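Household cloth

A household cloth is a piece of fabric kept for wiping, drying, dusting or covering things around the home. The name takes in a large and friendly family of items, from the dish towel that hangs by the sink to the soft square saved for eyeglasses, and in many homes the same cloth will serve in several of these jobs over the course of its life.

Materials and finish

Cotton is the old standby, valued because it drinks up water and puts up with hot washing. Linen dries quickly and leaves little fluff behind on glassware, while blends with polyester wrinkle less but soak up less too. The cut edges are normally hemmed or overlocked, that is, bound with a close run of looping stitches, so that the weave doesn't come undone in the laundry. A plain white cloth is often preferred in the kitchen, as it shows stains early and can be bleached without worry.

Cloths are commonly sold by weight per unit of area. A light dusting cloth may come in at 85 grams per square meter, and a thick drying towel at 200 or more.

Handling and folding

A cloth straight from the basket rarely lies flat, and most people begin by picking it up at a corner or along a hem, giving it a good shake, and letting it hang for a moment so the folds fall out. It is then laid down and smoothed from the middle toward the edges. Folding in thirds lengthwise and then in half gives a neat packet that stands up in a drawer. In his household handbook, Waldemar Szulc recommends starting from a pinch near the seam, where the fabric is firmest, and he spends several fond pages on the subject.

Care

White cotton cloths are usually washed apart from colors. Fabric softener is best left out, for it coats the fibers and makes them slower to take up water. Once a cloth has worn thin it can still be cut down for polishing shoes or cleaning windows, and many families keep a bag of such rags under the sink for years.

See also: Dish towel, Hem, Napkin, Overlock stitch

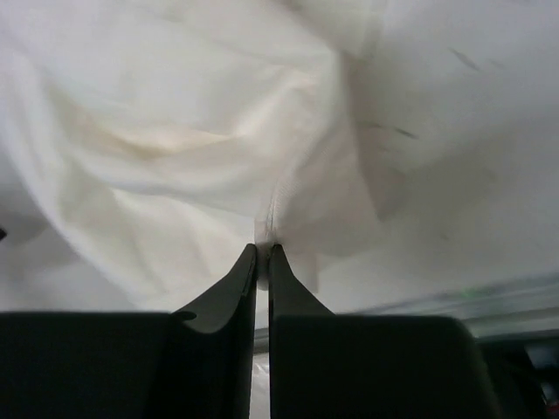
A rumpled white cloth held by a pinch of its fabric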